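Octobre
Par Rohani Ngau
7 commentaires | 40 partages

La brioche laquée à l'orange, deuxième essai

Reprise de la recette du mois dernier, celle qui vous a valu tant de messages (merci, et pardon à ceux qui attendent encore une réponse, je rattrape ce week-end). La version Trutard était trop sucrée. Trop de miel surtout. J'ai tout repris chez moi, avec la marmelade Prilano, plus amère, et un peu de vinaigre de cidre.

En gros : pâte à brioche ordinaire, pousse longue, une nuit au frais si vous avez la place. Façonnage ovale, sans chercher le lisse. Les bosses, c'est ce qui retient le glaçage. Cuisson 3 fournées chez moi, four trop petit. Glaçage au pinceau dès la sortie, puis une deuxième couche dix minutes après. Pas avant, sinon ça coule et tout finit dans l'assiette.

Pour la table : clair, pastel, rien d'autre. L'orange est tellement vif qu'il lui faut du lilas ou du bleu pâle à coté. Essayé sur du rouge, affreux. 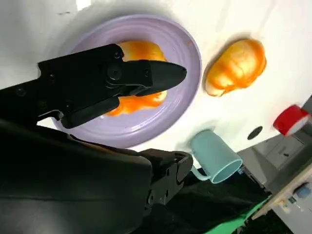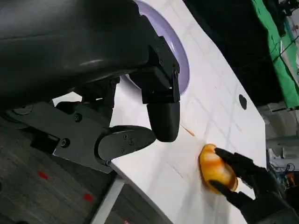 L'orange vif sur table blanche, avec l'assiette couleur lavande.

Le glaçage tache, prévenez vos invités. Sur une table blanche ça se voit tout de suite, un chiffon humide et on n'en parle plus. Sur une nappe en lin en revanche... la mienne est foutue. Serviettes en papier donc, et beaucoup.

Questions reçues : oui on peut congeler, mais sans glaçage. Non, le citron ne marche pas, la couleur est triste. La confiture Garrido convient aussi, à passer au tamis avant. Pour la version sans beurre je teste encore, la dernière était séche comme du carton.

Le mois prochain, le thé qui va avec, et le retour de la rubrique Zeleris sur les petites pâtisseries de quartier. Nous sommes maintenant 3000 à recevoir cette lettre, ça me fait drôle. Envoyez vos ratés aussi, je prends tout.

Vous recevez cette lettre car vous êtes inscrit. Gérer mes préférences | Se désabonner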